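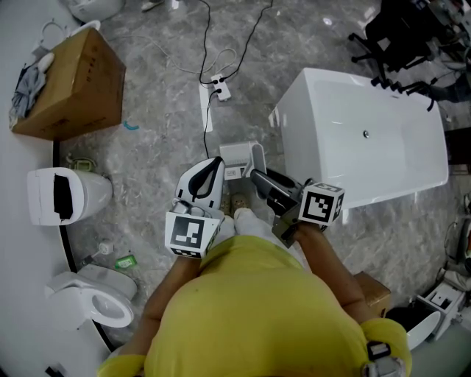 Poltis Hand Gripper Kit - build it yourself, one pair

I started making these for my own bench and then people at our shared workshop in Pernberg kept asking for a set, so now they're a proper kit! You get a left and a right gripper, all the printed parts in white, the jaw hardware, two marker cubes and the little bag of screws (with spares, I always drop a few).

You hold one in each hand and do the job yourself, and the recording is what you train your arm on later. I've used mine with a Woltach arm at home and they paired up fine once I had the offsets right. The offsets are in the build guide, page two, please read them before you glue anything.

What's in the box
Printed bodies and handles, left and right
Finger and jaw parts
Soft black pads
Marker cubes, patterns already applied
Screws, springs, hex key

Not included: camera, head strap, glue. Any thin super glue works.

Weight is 653 grams for the pair, built. Mine are good for 1000 squeezes before the pads want changing, and a bag of spare pads costs next to nothing. Build time is one long evening if you've put a kit together before - two if you haven't, and that's fine too.

A tip on the cubes: wipe them now and then. A greasy thumbprint on the pattern can throw the tracking off and I lost a whole afternoon to that in March.

The new batch is 200 kits and ships from 24th November. The older Sfeir-style mounts still fit, so if you bought one of my first sets you can just order the jaws (part 1766). Write to me through the shop form if you're not sure which version you have, a photo of the handle is enough.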